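06/05/2019 – hand tool, mug task

Bank holiday, so the lab was lovely and quiet and I got more done than in the whole of last week. Haiyan Kang came in after lunch and we took turns on the tool until our wrists gave up.

First job was sorting out what we already had. The drive says 830 demos in the mug folder, but once I'd thrown away the ones where tracking dropped out, plus a batch from January recorded with the old finger pads, I was left with 475 I'd be happy to train on. Bit of a blow! Still, the January ones were always going to go – the grip width readings were off the whole time and we only noticed when Uda started squashing things on playback.

(Note to self: move the rejects to the Qiu disk, don't delete them. Haiyan wants them for her tracking plots.)

Then recording. The task is the same as before: toothbrush into the mug, bristles up, then toothpaste in next to it. Sounds like nothing, but the order matters, and so does how you come at the rim. I've been coming in high and dropping straight down. Haiyan slides in low from the front and tips the brush over at the last second, and it looks much nicer, but when we mix her demos with mine the policy can't make up its mind and hovers halfway between the two. We argued about it over tea and agreed on high approach only, for both of us, until the end of this batch.
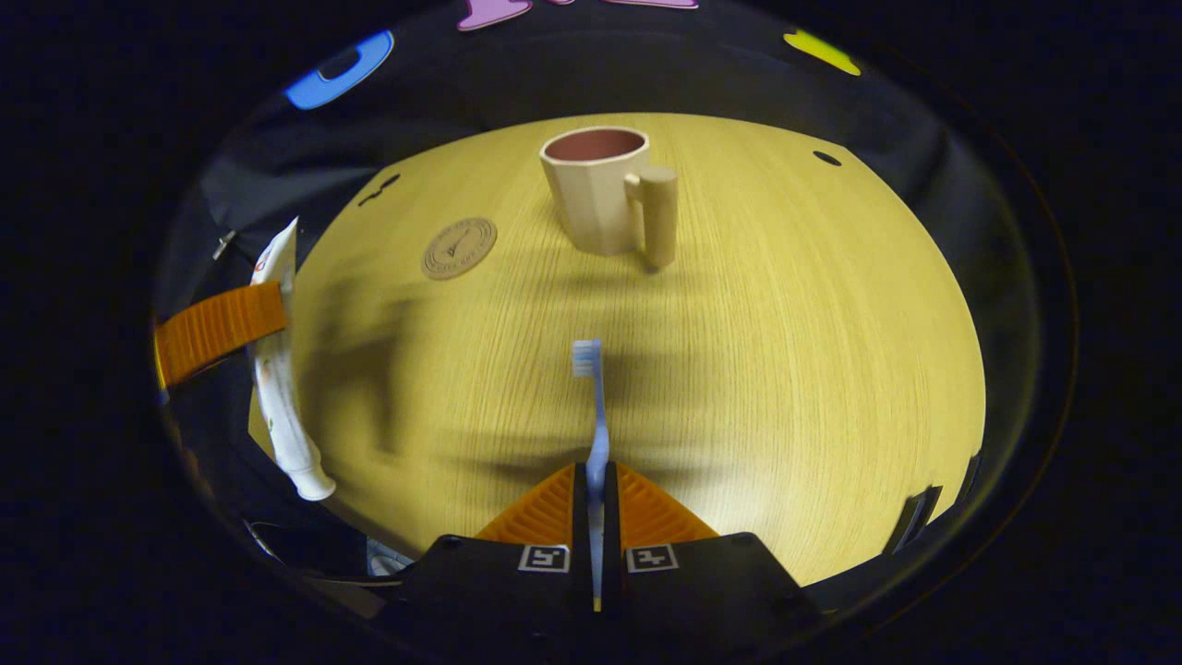

Toothpaste is the one I'm still not sure how to teach. The brush is easy enough to hold upright with the head at the top, but the tube wants to hang at a slant, and if you've pinched it near the flat end, as on this go, the cap is down at the bottom and swings about whenever you move quickly. Tried pinching it further down towards the cap. Better control, but then the fingers get to the rim before the tube does and you clonk the mug. So flat end it is, and SLOW. I've started counting to three in my head before letting go and it does seem to help.

Also the mug handle. We've been putting it on the right nearly every time without thinking, and I'd bet money that Uda will sulk the moment it's turned round. From the next session we turn the mug between goes. Same for the coaster, which ought to wander a bit more than it does.

Haiyan ran the Henero script over the afternoon's files while I was tidying up. Longest one is 2,407 frames, and that was me dithering over the tube, sorry. I'd like a cap on length but she thinks the slow ones are useful, so they stay in for now.

Left to do:
– 256 more to record with the high approach, handle turned each time
– email Ondenov again about spare finger pads
– retrain overnight once the files are copied, try it on Uda in the morning
– find the long charging lead, it was on my desk on Friday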